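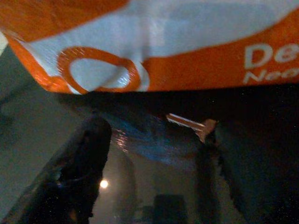
주황색과 흰색이 섞인 비닐 포장, 바로 코앞에서

2025년 3월, 벼르고 벼르던 Flodel 생활용품 박람회에 다녀왔습니다. 원래는 1월에 갈 생각이었는데 감기를 된통 앓는 바람에 미루고 미루다 이제야 가게 됐네요. 집에서 버스로 37분, 내려서 언덕길을 한참 올라가야 해서 전시장에 들어설 때는 이미 등에 땀이 배어 있었습니다.

올해는 참가 업체가 17곳으로 아담한 편이었는데, 저는 오히려 그래서 좋았어요. 큰 박람회에 가면 늘 사람에 떠밀려 다니다가 뭘 봤는지도 모르고 나오잖아요. 입구 쪽 Nalter 부스에서는 종이 상자 접는 법을 보여 주고 있어서 저도 하나 접어 봤습니다. 모서리가 영 안 맞았지만 기념으로 가방에 넣어 왔고요.

제가 제일 오래 머문 데는 역시 포장재 코너입니다. 평소 마트에서는 값만 보고 장바구니에 담던 비닐 포장을 가까이 들여다보니 재미가 쏠쏠하더군요. 주황색 바탕에 흰 띠가 넓게 지나가고, 아래쪽에는 올가미처럼 동그란 고리 무늬가 있고, 오른쪽 끝에는 통통한 흰 글씨로 De, 그 밑에 조그맣게 기울여 쓴 Neo까지 보였습니다. 비닐이 살짝 구겨진 자리마다 빛이 자잘하게 반짝이는 것도 예뻤어요. 저희 집 부엌 서랍에는 이런 봉지를 접어 모아 둔 칸이 따로 있는데, 식구들은 제발 좀 버리라고 성화입니다.

안쪽 Sezer 부스에서는 포장 필름 견본책을 넘겨 볼 수 있었습니다. 견본이 무려 836종이라는데 다 보자면 하루로도 모자라겠지요. 저는 주황 계열만 골라서 보다가 다리가 아파 그만두었습니다. 같은 주황이라도 감빛에 가까운 것, 귤껍질 같은 것, 제각각이라 눈이 참 즐거웠어요.

점심은 2층 식당에서 잔치국수를 먹었습니다. 국물이 조금 싱거웠지만 김치가 아주 맛있어서 한 번 더 받아 왔답니다. Trinum 부스의 체험 행사는 오후에 마감되어 못 했고요. 가실 분들은 그것부터 신청하고 천천히 둘러보세요. 주차장은 좁은 편입니다.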